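Unit 2: Where a used computer goes

Most offices replace desktop machines on a fixed schedule, whether or not they still work. The old ones leave the building by one of several routes: resale, donation, parts recovery, or shredding. Which route a machine takes depends mostly on its age and on how much it costs to check it.

Parts recovery sits between resale and shredding. Memory and processors are small, easy to test, and easy to ship, so they usually come out first. The case, the wiring, and the main board are worth less per pound and are often sold by weight.

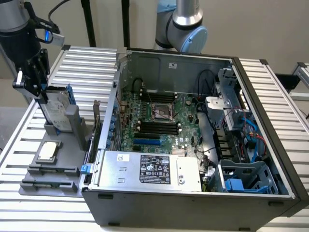
Labor is the main cost at this stage. In the Kudotden case (see the reader, p. 40), the shop took in 243 desktops in one month and sent 227 of them to parts. Silvana Mendonça, who wrote the case, argues that many could have been resold if the buyer, Eltari, had accepted machines without drives.

Terms for this unit:

- **Gross weight:** the load as it comes off the truck
- **Yield:** the share of that weight sold as parts or sorted metal
- **Residue:** what the shop pays to get rid of

Note that yield is figured by weight and revenue by piece. A shop can have a high yield and still lose money.

Reading for next time: Semeniuk, chapter on transport costs. Skip the appendix. Bring your yield worksheet, with the residue line filled in.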